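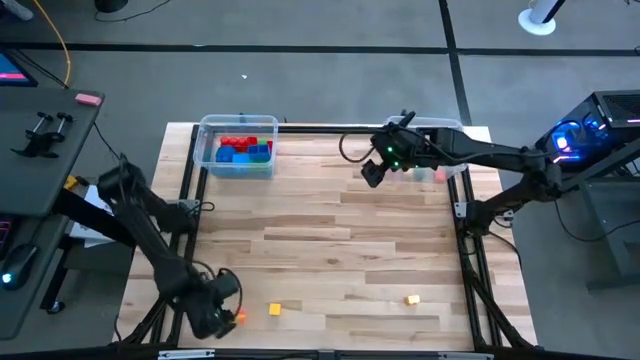
Anhang 1: Holztisch mit bunten Klötzen in Klarsichtbox

Forum > Spukorte > Leuchtturm Zimholm, Klopfgeräusche

messknecht
Habe die Tonspur vom Januar ausgewertet. 126 Einzelereignisse, Schwerpunkt unter 80 Hz, Abstand fast konstant. Aufgenommen im Treppenhaus, Fenster zu.

Dramport
Konstanter Abstand spricht für Wasserleitung oder Dünung am Sockel. Der Bericht von Effie Tennant nennt Schritte, die hört man auf der Spur nicht.

messknecht
Leitung ist seit Jahren abgeklemmt. Dünung kann sein, Pegeldaten fehlen mir.

kaltzone_5
Widerspruch. Tennant war oben in der Laterne, das Mikro hing unten. Das sind zwei verschiedene Phänomene.

Dramport
Dann braucht es zwei Rekorder mit gemeinsamer Zeitbasis. Vorher ist das Spekulation.

kaltzone_5
Zitat: "Spekulation"
Drei unabhängige Zeugen sind keine Spekulation.

messknecht
Rohdatei liegt im Downloadbereich, WAV, 48 kHz. Bitte nicht normalisieren.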